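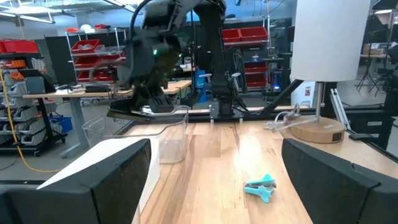

A safety rule that nobody can read at the bench is only decoration, according to one reviewer of the first edition, and we have kept the remark in mind for the whole of Chapter 2.

Chapter 2. Rules for the Shared Table

When two arms work over one table, each needs a written zone and a speed limit. At the Tumo plant in Willham the limit was 600 mm per second until December, when the Haberkorn audit asked for a lower one. The staff objected — the cycle time grew by almost 20 percent — but they accepted it.

In this chapter you will learn how to write such a limit, how to mark a zone, and who must sign. The Grindora checklist, with its 26 points, is printed at the end.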